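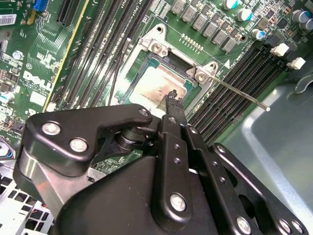 Teaching a gripper to take computers apart

I called the Tarkholm lab on a slow afternoon and we got straight to processors. "People think the screws are the hard bit," the project lead told me. "For us it's the last inch — getting two thin fingers to the edge of a chip without hitting the socket."

Their method, Trandeo, learns from 297 approaches steered by a person. I asked if that was enough. "For one socket, sure! For a new board we add six more and see."

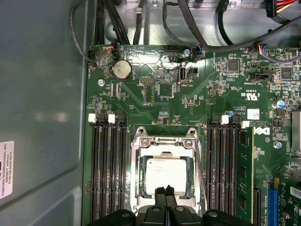 Gripper fingers at the processor socket, with memory slots on both sides.

Old thermal paste still fools it, I'm told. They'll try again in October.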